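Two-Arm Cloth Folding on a Bench: Setup, Alignment and Recording

Filed under: Filside shared workshop / Bench builds / Pascu

Pascu is the two-arm folding build on the back bench at Filside. These notes cover the steps from bare table to a usable set of recorded folds. They assume the arms are already bolted down, powered, and answering on the bus. If they don't, go back to the wiring page first.

What you need

Two arms with parallel grippers, one camera on each gripper
One fixed camera with a view of the whole work area
A white tabletop
A metal ruler
A striped cloth, soft, with some thickness to it
A computer running Naltari (the recording script) and a keyboard you can reach from the bench

A plain cloth will work, but stripes make it much easier to judge rotation in the wrist views. Avoid anything thin and slippery until you have the grip heights sorted out.

Step 1. Place the arms

Set the arms on opposite sides of the table, facing each other. The two grippers should be able to meet at the middle with some bend left in every joint. An arm at full stretch loses most of its vertical accuracy, and folding is mostly vertical accuracy.

Jog each arm to the center and check that the gripper can reach the table surface at the angle you plan to use. Then back both off to a hover pose over the two ends of the cloth and save that as home. On Pascu the home pose keeps both grippers low over a folded cloth. Starting high wastes travel and adds joint error on the way down.

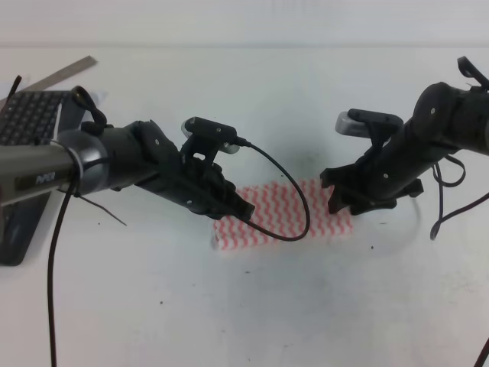 Step 2. Route the camera cables

The wrist camera cables are the part most likely to ruin a run. Leave enough slack for full wrist rotation, then check the slack at both extremes of travel. A loop that clears the cloth at home may drag across it at the end of a fold.

Tie the cable to the arm behind the wrist joint, never to the gripper fingers. Run each wrist axis slowly from stop to stop and watch the connector. If the connector moves at all, add a second tie closer to the camera body.

Keep the keyboard outside the working area of both arms. If there is no room for that, lower the joint limits in the Naltari config until the elbow can't come down on it.

Step 3. Set the table height

The table height value matters more than any other number in the config. Set it separately for each arm.

1. Close the gripper.
2. Jog down in small steps until a sheet of printer paper under the fingertips just drags.
3. Save the Z value.
4. Move to a second point at least a hand's width away and repeat.
5. If the two values differ by more than 2 mm, shim the arm base and start over.

Do this with the cloth off the table. Cloth thickness goes in a separate field (cloth_offset), so that you can change cloths without touching the table values.

Step 4. Aim the wrist cameras

Tilt each wrist camera until the fingertips sit in a lower corner of its picture and the cloth border runs through the rest. You want a good amount of bare table on the outer side of the border. The edge finder needs contrast on both sides of the line, and a view filled with stripes gives it nothing to lock on to.

Exposure should be fixed, not automatic. With auto exposure on, the white surface pulls everything down as the gripper moves off the cloth, and the border shifts by several pixels between one picture and the next. Set it so that the table is just short of clipping. The white bands in the cloth will still bloom a little. 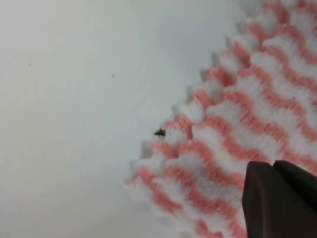 Wrist view with the gripper over the cloth. The scalloped border runs diagonally against the bare table.

A scalloped border is harder to track than a straight hem. The edge finder fits a line through the outer points of the lobes, so set lobe_window wide enough to take in at least two full lobes. We use 9 samples for this cloth. With a smaller window the fitted line swings back and forth as the gripper moves along the edge.

Wipe the table before each session. Small specks on a white surface show up clearly in the wrist views, and a fleck that touches the border can be read as part of it. Raising min_blob helps, but a damp rag is faster.

Step 5. Tune the grip

Gripping a folded layer takes three settings: approach height, finger opening, and closing force.

Approach height. Start at table height plus cloth_offset and come down until the fingertips press lightly into the cloth. Stopping above it means the fingers close on air.

Finger opening. Narrow openings pick up one layer. Wide openings tend to gather several. Start at half travel and adjust from there.

Closing force. Use the lowest value that holds through a lift. High force leaves creases, and the creases confuse the next fold.

Make one change at a time and write it down. It is tempting to adjust height and force together, and then neither value can be trusted later. 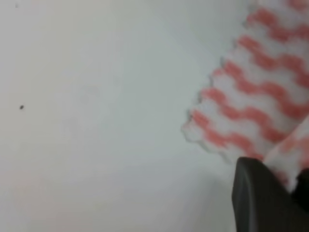

Posted by the bench maintainer, Pascu build
Filside Shared Workshop, July 2022

Once the grip holds, test the approach angle. Coming in square to the crease gives the cleanest pick. If the finger meets the cloth at a slant, one corner of the flap lifts before the other and the fold comes out skewed. Correct this in the wrist rotation – leave the base joint alone, or you will have to redo the home pose.

Step 6. Record

Naltari writes one folder per run with the joint log and all camera streams. Before the first run, check three things:

Timestamps from all cameras advance together
The joint log starts at the saved home pose
Free disk space covers the whole session

Keep each run to a single fold. Long runs are a pain to trim, and one bad grip spoils everything recorded after it. Between runs, return both arms to home, lay the cloth out again, and vary its position a little by hand. If every run starts with the cloth in the same spot, anything you train on the data will only work in that spot.
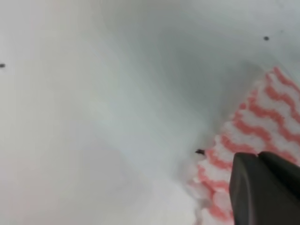 Our current set is 302 runs, with 6 discarded for dropped video. Failed grips are kept and tagged "miss" in the notes field. Don't delete them. They are useful for checking the grip detector, and the joint logs often show where the height drifted.

Troubleshooting

Gripper closes but the cloth stays down: approach height is too high, or cloth_offset belongs to a different cloth.

Both layers come up together: reduce the finger opening, then raise the approach height by 1 mm.

Edge line jumps between pictures: check for auto exposure first, then lobe_window, then debris along the border.

Wrist video drops out during rotation: cable strain. Go back to Step 2.

Arms stop with a following error near the center: the speed limits don't match. Set both arms to the slower value.

The mount files and the config for this cloth are in the Prelden folder on the workshop server. The August revision will split the config into one file per arm, so keep a copy of your table height values before updating.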